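Writing to Your Representative About the Space Budget: Tips for the Kitchen Table

Posted 21 Nov 2018 by Radoslava Štefanec

The President's budget request usually goes to Congress in February, and the weeks before and after are a good time to write about space funding. You can get a decent letter done at home in one evening.

Clear the table first

Put away everything except the letter, a pen and your notes. If you work on a laptop, close the news pages once you have what you need.

Pick one program

A letter that asks for "more for space" is easy to file and forget. Name one thing: a planetary mission, a telescope, weather satellites, university grants. Say whether you want the funding kept, raised or cut.

Check which bill it is in

Authorization bills set policy. Appropriations bills provide the money. NASA's money comes through the Commerce, Justice, Science bill, so mention that one if you are writing about dollars.

Keep it to one page

I aim for 249 words or fewer. Put the request in the first paragraph and your reasons in the second. Give your street address, because offices sort mail by district.

Keep your papers together

Use one bag or box for the whole business: envelopes, stamps, copies of what you sent and any replies. Mine hangs on the back of the pantry door. Empty it once a year and recycle old drafts.
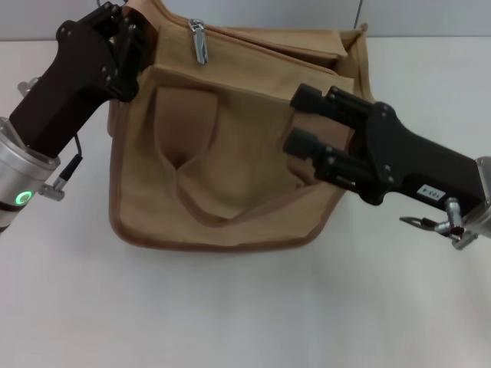 Host a letter night

Three or four people is enough. Ľudovít Matoušek and I ran one in his kitchen last winter and mailed 12 letters. Serve food that doesn't drip, and leave it on the counter until the envelopes are sealed.

Remove ink from the tablecloth

Blot ballpoint with rubbing alcohol on a clean cloth, working from the outside of the spot inward. Test a hidden corner first. Rinse in cool water and launder as usual.

Follow up

Paper mail to Capitol Hill is screened and can be slow. If the vote is close, call the district office as well. Write down the date and who you spoke to, and put the note with your copies.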